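Home | Notebook | Bench log | Parts | People | Search

Tuesday, June
Posted by Remedios Villanueva

Well, Unai Montes asked me over coffee whether our little arm is ready to tidy up after his kids, and I promised him a proper answer in here (sorry Unai, it's a long one!). The chore is as plain as I could make it: green block, white paper, cardboard box. My grandmother would call that picking up.

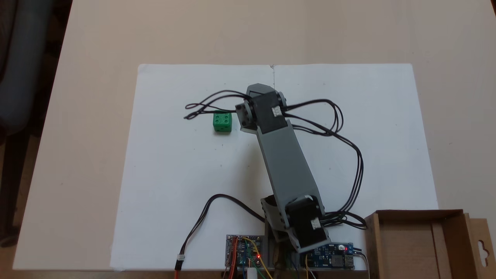
Arm and green block, from above. Cables still need tying.

I do love this machine, but every wire on it wants to go for a walk, and I keep putting off the tie wraps. Fellus had the same trouble on their bench and went to sleeving. The grip itself worries me less, and I'd try a sock on it before long.

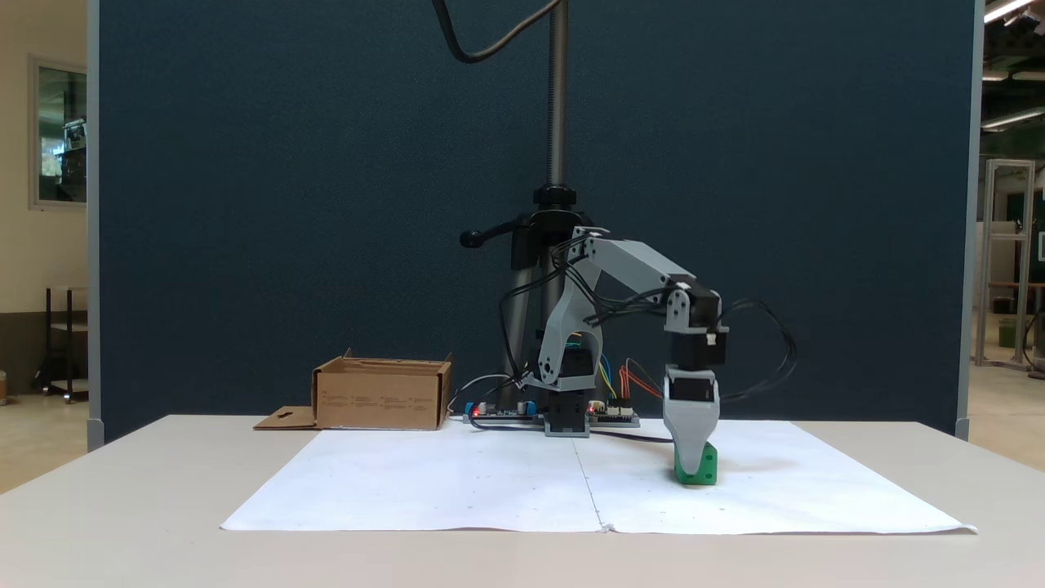 Fingers down on the block, box at the back left.

For the record, I'm planning 30 tries with the block square to the arm and 21 with it turned, then the same again on Undetti's settings if I have the patience. Two misses in a row and I stop for tea.

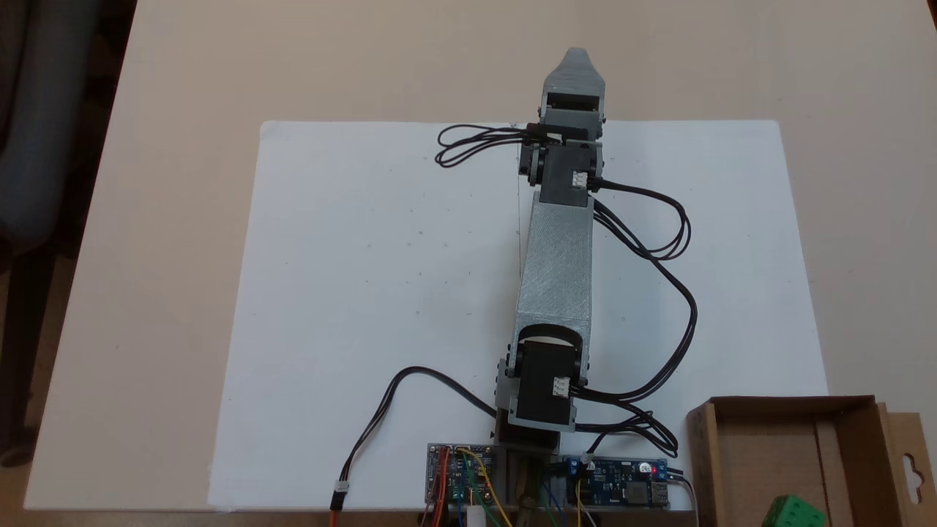
To do before Unai comes by

- Tie back the long black cables
- Fresh paper, this one has specks
- Ask Soler about softer fingertips
- Find out if a sock counts as laundry

3 comments | 2 shares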